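Plistwood Wildlife Park: Questions People Ask Before They Buy

This page is kept by the Plistwood Passholders' Group. We buy our own tickets and we don't work for the park, so expect fewer exclamation points than you'll find on the official site.

Is the annual pass worth the money?

For a family that lives close and goes once a month, yes. For everyone else, do the math first. The pass costs $115 per adult. The park's ads say it "pays for itself in no time," but that only holds if you were going to pay full gate price on every visit, and few regulars do. The library lends out day passes. The Brelilier grocery stores sell discount tickets at the service desk most of the spring. Add up what you spent last year and compare.

Does the pass cover parking?

No. It covers the gate. Parking, the train and the bird feeding are extra, and the sign telling you so is past the point where you can turn the car around.

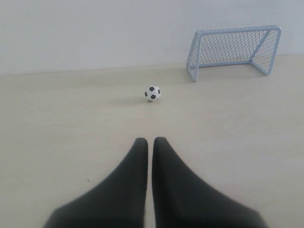 Street parking on Nakamura Avenue is free on Sunday and it's a ten-minute walk to the side entrance. The side entrance has one ticket window and a slow scanner, but passholders can usually get through it faster than the main gate on a busy morning.

When are the animals active?

Early, or in the last hour. The big cats sleep through the middle of the day, as big cats do. If you arrive at noon in July you'll see a lot of shade with something lying in it. The otters are a fair bet at any hour. The red pandas are a fair bet in cold weather and a poor one in heat.

What is the "Night Walk" and should I book it?

It's a guided walk after closing, limited to 20 people. The guides are good and they know their animals. We have doubts about the name. In summer it starts at 7 p.m. and is over before dark, so what you get is an evening walk at night-walk prices. Book a fall date if you want the bats and the owls doing anything.

Can kids under five come on the Night Walk?

The website says yes, the phone line says no, and the staff at the gate say it depends on the guide. Get an answer in writing before you pay. Refunds come as gift shop credit.

Is the new Flestorus Rainforest Hall open?

Partly. The lower walkway is open and the upper one isn't. The park announced the hall as finished last spring, and the map they hand out still shows both levels. There are frogs, a sloth and a good many plants. The signs promise 870 species, and we'd like to know whether that includes the plants. We asked twice and were sent the same brochure both times.

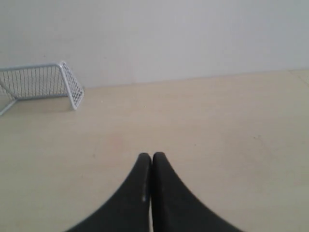
Shuk-fan Tseng writes that we're too hard on the hall: the lower walkway is the best thing in the park on a rainy day, the sloth was awake on three of her last four trips, and she would pay for that building alone. She also says to leave your coat in the car because it's very warm in there. Fair enough. We stand by what we said about the map.

Can I bring my own food?

Yes, and you should. Coolers are allowed if they fit under a bench. Glass and straws are not allowed anywhere. The picnic lawn by the goats fills up by 11:30, and the goats can reach farther than you think.

Are the animal encounters good for the animals?

We don't know, and we'd be careful with anyone who tells you flatly one way or the other. What we can say is that the tortoise encounter lets the animals walk off when they want to, and the keepers don't chase them. The parrot photo session has no such arrangement that we could see. We skip that one.

Does my "adopt an animal" money go to that animal?

Read the small print on the form. It goes into the general animal care fund. That may be a perfectly sensible way to run things — food and vet bills have to be paid for the ugly ones too — but the certificate with the tiger's name on it suggests otherwise.

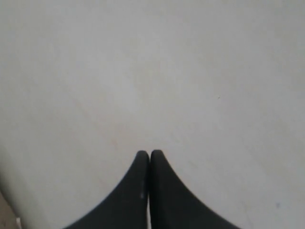

Page last changed: January

How do I cancel auto-renewal?

Not through the app. The button is there but it takes you to a page of offers. Call the membership office, choose extension 761, and ask for a confirmation email while you're still on the line. Several members were charged again after canceling by voicemail.

Will the park match a lower ticket price?

They say so. You need the printed offer, and it can't be from a grocery store, a library or a coupon book. We have yet to hear from anyone who got it.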